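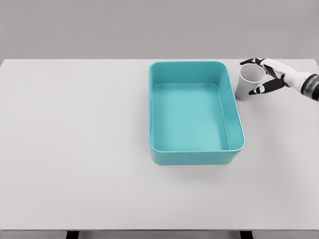
Packing is mostly a matter of air. You think you are putting away jumpers, or building bricks, or the 12 plastic dinosaurs your gran gave you, but most of what goes in with them is air, and air takes up room without paying rent. Take an empty bin like the teal one, with its straight walls and rounded corners. Each rounded corner is a small problem for anything square. A shoebox pushed in there will leave a gap where its pointy corner can't follow the curve. Marbles cope better in corners, then make lots of gaps with each other.

Why do round things leave gaps?

Put three coins flat on a table so they all touch. There is a little three-sided hole in the middle, and you can push them about all afternoon without getting rid of it. Balls do the same. Even if a very patient person stacks them the best way there is, the way greengrocers stack oranges, a quarter of the space is still air. Tip them in any old how and it is more than a third.

Bricks can do it with no gaps at all, which is why walls are made of bricks and very few are made of oranges.

Can you use the gaps?

Yes. Fill a jar with marbles and it looks full. Now pour in dry rice and tap the side. The rice slides down into the holes. When it looks full again, pour in water. Do this over the sink. Grown-ups have feelings about rice.

Now try it backwards, rice first and marbles on top. You will probably end up with marbles left over, looking smug. Big things first, small things after, is a good rule for jars, suitcases and the boot of a car in June.

Does shaking help?

A bit. Shaking lets things drop into better places. It is also why a cereal packet can look cheated when you open it. It was filled, then it went on a lorry.

By Ross Farquharson
1 January 2026

Comments

Emília Murín: We did the jar with my class. The rice is still in the sink.

Kazimír Urban: My son now refuses to pack socks until the shoes are in. Thank you, I suppose.

We use cookies to remember your settings. Accept / Manage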